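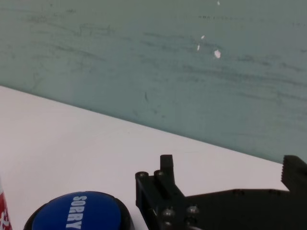

Der Artikel werfe wischfest und waschfest wieder durcheinander, heißt es in einem Leserhinweis, und gerade bei Altanstrichen sei das ein Unterschied, der ganze Treppenhäuser koste. Berechtigt. Abschnitt Begriffe daraufhin neu gefasst, Rest folgt, Stand 24. Januar.

# Abriebfestigkeit von Wandanstrichen

**Abriebfestigkeit** (auch Scheuerbeständigkeit, bei Prüfung mit Flüssigkeit *Nassabriebbeständigkeit*) bezeichnet den Widerstand eines Innenanstrichs gegen mechanisches Abtragen. Gemeint ist der Verlust an Schichtdicke durch Reiben, Bürsten, Wischen. Vom Deckvermögen und von der Haftung am Untergrund ist sie zu trennen, in der Praxis hängt beides trotzdem zusammen.

## Begriffe

- **Wischfest**: ältere Bezeichnung. Trockenes Reiben mit Hand oder Tuch, Farbe kreidet nicht ab. Sagt nichts über Wasser.
- **Waschbeständig**: hält leichte Nassreinigung aus, Schwamm, wenig Druck.
- **Scheuerbeständig**: hält wiederholtes nasses Bürsten aus.
- **Kreidung**: Bindemittel an der Oberfläche abgebaut, Pigment und Füllstoff liegen lose. Kein Abrieb im engeren Sinn, wird aber oft so genannt.

Die alten Begriffe stehen noch auf vielen Gebinden, neben der Klasse nach Norm. Eine saubere Umrechnung gibt es nicht. Händlerlisten rechnen trotzdem um.

## Zusammensetzung und Einfluss

Maßgeblich ist das Verhältnis von Bindemittel zu Pigment und Füllstoff (Pigmentvolumenkonzentration, PVK). Liegt sie unter dem kritischen Wert, sind alle Körner vom Bindemittel umhüllt, die Schicht ist dicht und zäh. Darüber: Poren, mehr Streuung des Lichts, oft bessere Deckkraft, schlechterer Abrieb. Günstige Deckenfarben liegen meist deutlich darüber.

Weitere Einflüsse:

- Art des Bindemittels (Leim, Kalk, Silikat, Dispersion, Alkyd)
- Härte und Kornform der Füllstoffe
- Trocknungsbedingungen, vor allem Temperatur bei der Filmbildung
- Schichtdicke und Zahl der Aufträge
- Alter des Anstrichs

Leimfarben sind der Grenzfall. Trocken ordentlich, mit Wasser anlösbar, vor dem Überstreichen abzuwaschen. Kalk wird durch Carbonatisierung fester, das dauert Wochen. Silikatfarbe verkieselt mit mineralischem Grund, auf Gips nur mit passender Grundierung.

## Prüfung

Geprüft wird an einem Film auf Folie, nach festgelegter Trocknung. Ein nasses Scheuervlies läuft unter definierter Last hin und her, dazu Prüflösung mit Tensid. Danach auswaschen, trocknen, wiegen. Aus dem Masseverlust wird der mittlere Verlust an Schichtdicke gerechnet, angegeben in Mikrometern. EN 13300 teilt Innenfarben danach in fünf Klassen, Klasse 1 ist die beste.

Einschränkungen, die gern vergessen werden:

1. Geprüft wird frisches Material auf glatter Folie, keine gealterte Schicht auf Putz.
2. Glanzänderung geht nicht in die Klasse ein. Eine Klasse-1-Farbe kann beim ersten kräftigen Wischen trotzdem blanke Stellen zeigen.
3. Fleckentfernung ist eine andere Eigenschaft. Fett in einer porösen Schicht bleibt, egal wie fest die Schicht ist.
4. Abgetönte Ware weicht ab. Viel Tönpaste, weniger Festigkeit.

## Erscheinungsbild bei Abnutzung

Matte Flächen zeigen Reibung früh. Typisch sind dunklere Wischstreifen, parallel zur Bewegung, dazu Kratzer und kleine helle Abplatzungen. Auf mittleren Grau- und Grüntönen fällt das stärker auf als auf Weiß. Zu unterscheiden:

| Bild | Ursache | Behandlung |
|---|---|---|
| dunkle Streifen | Auftrag von Fremdmaterial | milde Reinigung, Probefläche |
| glänzende Stellen | Verdichtung der matten Oberfläche | nur Neuanstrich |
| helle Punkte | Abplatzung oder anhaftendes Material | prüfen, ggf. spachteln |
| heller Film am Tuch | Kreidung | abwaschen, grundieren |
| Schreibeffekt | Bruch oberflächiger Füllstoffe | meist optisch, evtl. feucht nachwischen |

Der *Schreibeffekt* betrifft vor allem dunkle, matte Dispersionen. Helle Spur beim Fingernagel, die Schicht darunter heil. Wird regelmässig als Mangel gemeldet.

## Geschichte

Bis weit ins 20. Jahrhundert in Wohnräumen überwiegend Leim- und Kalkfarbe, in Fluren und Schulen ein Sockel in Öl. Der Ölsockel war die einfache Antwort: unten fest, oben billig. Mit den Kunststoffdispersionen verlor die Trennung ihren technischen Grund, optisch hielt sie sich noch lange. In Kengate sind Sockel dieser Art in mehreren Treppenhäusern erhalten, meist mehrfach überstrichen.

In Andby wurden beim Umbau der Schule 83 Wandflächen aufgenommen, davon 11 mit Leimfarbe unter Dispersion. Die Dispersion löste sich dort in Bahnen ab, weil der Leim nicht entfernt worden war. Abgewaschen und neu aufgebaut wurden am Ende 2.516 Quadratmeter. Der Bericht vom November des gleichen Jahres nennt als Grund die fehlende Voruntersuchung, eine Wasserprobe hätte gereicht.

Das Projekt *Ji* in Vudby verglich später Silikat- und Dispersionsanstriche in Fluren. Ausgewertet wurde nach 3.000 Scheuerzyklen an entnommenen Putzproben, also weit über das hinaus, was die Norm verlangt. Ergebnis uneinheitlich. Der Untergrund wirkte stärker als das Produkt, bei sandendem Putz versagten beide Systeme.

## Reinigung

Trocken anfangen. Weiche Bürste oder Staubtuch, dann erst feucht, klares Wasser, wenig Druck. Großflächig arbeiten, von unten nach oben, sonst Läufer. Melaminschwamm wirkt schleifend und hinterläßt auf matten Flächen glänzende Flecken, wird im Handel trotzdem für alles empfolen. Lösemittel nur auf Alkydlack und auch da mit Probe.

Bei unbekanntem Anstrich zuerst die Wasserprobe: nasser Schwamm, kurz warten, reiben. Färbt die Stelle dunkel durch und geht Farbe mit, dann Leimfarbe. Nicht feucht reinigen.

## Ausbesserung

Punktuelles Nachstreichen bleibt auf matten Wänden fast immer sichtbar, auch mit Ware aus dem selben Eimer. Üblich daher: ganze Fläche von Ecke zu Ecke. Kleine Abplatzungen vorher spachteln, schleifen, grundieren.

## Siehe auch

- Pigmentvolumenkonzentration
- Leimfarbe
- Silikatfarbe
- Ölsockel
- Deckvermögen (Abschnitt Kontrastverhältnis fehlt dort noch)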